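Feltomness办公区搬迁与公共区域整理项目
阶段进展报告（第2期）

报送：Urden物业运营部
编制：Kubíček空间服务项目组
日期：25/08/2020

一、报告范围

本报告覆盖Feltomness办公区三层公共区域自6月进场以来的整理、装箱及家具归位工作。工位区网络布线、消防复检和电梯厅标识更换由其他单位承担，不在本报告范围内，仅在影响本项目进度处提及。

上一期报告中列出的遗留事项共3项，其中储物间钥匙移交、旧文件柜清运两项已关闭，茶水台供电改造一项仍未关闭，详见第四节。

二、本期完成情况

1. 装箱与编号
计划装箱59箱，截至本报告日期已完成封箱并登记的为37箱，剩余22箱。剩余部分以公共区杂项物品、展示样品及茶水用品为主，体量小、种类杂，装箱速度低于文件类物品。箱体编号按“区域—类别—序号”三段式执行，编号写在短边侧面，顶面不写。早期有部分纸箱编号写在顶面，叠放后无法读取，已全部补写。

2. 家具归位
会议桌、公共长桌按平面图第二版就位。石面桌在定位前做了台面边角检查，未发现新增磕损，原有一处细微划痕已在接收单中注明，责任归属为进场前。桌脚下加垫毡片，调平后用水平尺复核，长边方向偏差在允许范围内。
办公椅分两类处理：网面椅留用，织物椅退回仓库。留用椅逐把检查气杆、脚轮和靠背锁定，脚轮缠绕纤维的已清理。

3. 隔断与门
玻璃隔断的金属边框已擦拭，门扇地弹簧完成一次调节。其中一扇关闭速度偏快，复调后恢复正常。门吸位置与平面图不一致，按现场实际位置保留，图纸同步修改。

4. 绿植
按委托方要求，公共区绿植以水培或短期枝叶为主，不使用大型盆土植物。枝叶暂置台面，待容器到货后统一安放。容器由Overo供货，型号已确认，交货期尚未书面答复。

三、现场状况

公共区目前处于使用与整理并行的状态。长桌台面在整理期间兼作临时放置面，饮用水、小件物品及绿植枝叶均有占用。纸箱集中堆放于长桌后侧，未封口的箱体与已封口的箱体尚未完全分开，给清点带来重复核对的工作量。项目组已要求自下一周期起，未封口箱一律放在靠外一侧。

人员通行方面，玻璃门前保持通道畅通，不设临时堆放点。工作时段内该区域有人员走动和停留，搬运重箱须避开午间。

饮水机与长桌之间间距偏小，不影响取水，但影响纸箱推车转弯。可选方案有两种：将饮水机沿墙平移，或改用窄体推车。前者受制于供电位置，须与第四节所列改造一并考虑；后者可立即执行，费用计入工具租赁科目，不另行申请。

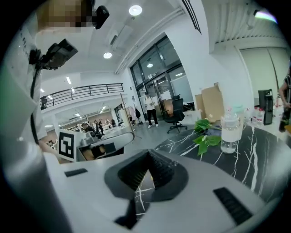

图1 公共区长桌及后侧纸箱堆放现状，桌面为黑色白纹石面，后方为玻璃隔断。

四、未关闭事项

1. 茶水台供电改造
原有插座位于台面下方，检修不便，且与饮水机共用回路。改造方案已提交Urden工程组，等待回路容量复核结果。复核完成前，饮水机位置不作调整，茶水台不新增电器。

2. 小件物品归属
瓶装水、小瓶类用品及零散样品未列入原始清单。项目组无法判断其属于消耗品还是移交物品，暂按原位保留处理，不装箱、不丢弃。请委托方指定确认人，并在下一期报告前给出分类意见。

3. 纸箱规格
现用纸箱为两种规格混用，混叠时顶层稳定性不足。后续补充纸箱统一采用较小规格，叠放不超过四层，顶盖敞开的箱体不得作为承重层。

五、费用执行

本期支出集中于人工、纸箱及封装材料、推车租赁三个科目，累计执行额约为预算的六成，未发生科目间调剂。绿植容器款项未支付，待Overo确认交货期后按合同节点申请。供电改造费用不在本项目预算内，如由本项目承担，须另签补充协议。

六、下阶段安排

先完成剩余纸箱的装箱与登记，随后清空长桌台面并做石面养护。养护使用中性清洁剂，不打蜡，完成后台面静置一夜方可放置物品。绿植容器到货后，依平面图安放并更新资产表。

验收分两次进行：第一次核对箱号与清单，第二次核对家具位置及完好状况。两次验收均需委托方到场签字。验收表格式沿用上一期附件，增加“原有损伤”一栏。

附件：装箱登记表；平面图第二版修改页；石面桌接收单复印件。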